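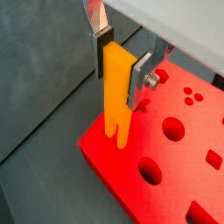 What the leaflets say: cleanse products on sale in Cornden

Our question was a small one. When a shop sells you a "cleanse", what does the paper in the box claim it will do, and does it say how anyone knows? We bought 14 products on Cornden high street, spent the whole project budget by Sunday, and read every leaflet twice.

Method

Two of us marked each separate health claim with a highlighter, then swapped piles. "Supports the liver" counted as one claim. "Supports the liver, the skin and your natural sparkle" counted as three, after an argument. A claim was sourced if the leaflet named a study, a book or even a person we could look up. We didn't ask whether the source was any good.
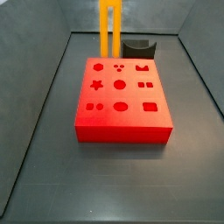
Where we disagreed, we talked until one of us got hungry. We would set a firmer rule next time.

Results

We found 679 claims. Of these, 629 had no source of any kind. The Marchetti herbal tea had the longest leaflet and managed to thank the moon. Dutach drops were the most careful, with "may" or "can" in nearly every line, so that by the end they had promised almost nothing at great length. Jurilov powder told readers to expect headaches on the first day and to take them as proof that it was working. 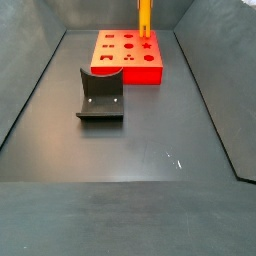
That last kind of claim worried us most. If feeling better means it works and feeling worse means it works, the buyer has no way to find out that it doesn't. Only the Dutach leaflet told people to see a doctor if they felt ill.

Limits

We read one town's shelves, and we were not neutral by the third box. The write-up was also meant to stay under 1000 words, so the full claim table is in the appendix.

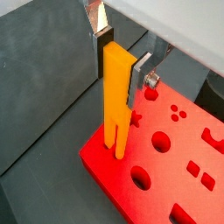

Next steps

Ask shoppers which claims they remember a week later. Agree the sparkle question beforehand.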